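2023-09-14, planner notes, Montecinos sim

Continued with the free-space mask. Yesterday's build of Kiltlow gave 21 failed goals from 215, and I wanted to see if the failures are near the walls. I rendered the start views again with the same seed. 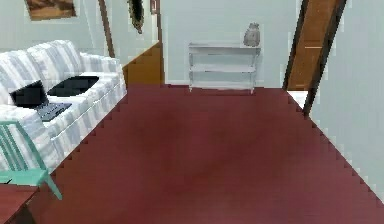
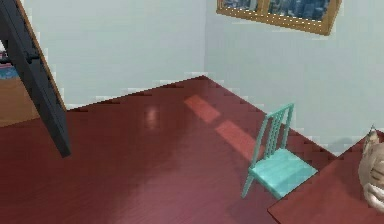
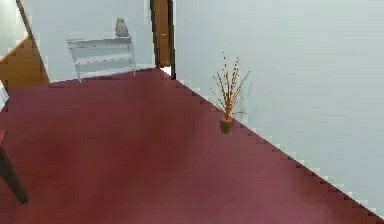 Start views, no post-processing. Wall/floor border is stepped in all three.

My first idea was that the mask follows these steps and the inflation layer then closes the passage to the door. I changed inflation from 8 cells to 2: the door goal in the first view is now planned, but the path in the third passes too near the potted plant. The thin stems are probably lost when we downsample.

To do: ask Elba Durán if Getton can export the depth before the resize. Also check the light patches on the wood floor, the segmenter gives them a separate label. I keep 2 cells only on my branch.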